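Tue 13 April

Enough with the barriers

Another week, another row of concrete blocks outside a public building. Mindarbridge got theirs after the shooting at the bus station in August. Now Lostport wants the same, 688 blocks if the council gets its way, and a checkpoint at both ends of the harbor road.

I get it. People were scared. I was scared, I heard the shots from my kitchen. But the gunman at Mindarbridge walked in through a side door. On foot! No block stops that.

What would have helped? Guards who had radios that worked. There were 2 on shift that night and they had to share one. An ambulance station closer than Clillodora, for another thing — that drive takes 60 minutes when the bridge is up, and the bridge is always up.

And the police lab. Evidence from the station is still waiting in line, eight months on, while the families get the same form letter over and over. 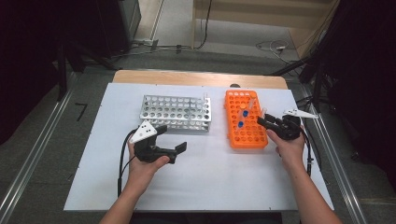
Concrete photographs well, I suppose. A mayor can stand next to it. Hard to cut a ribbon on a radio.

Mfaume did it differently after their own attack. Hired people, trained them, paid them decent. Left the square open. You can still sit there with a coffee and not feel like your in a bunker.

Council votes tonight. Go. Ask what the blocks cost, then ask who is answering teh phones at 2 in the morning.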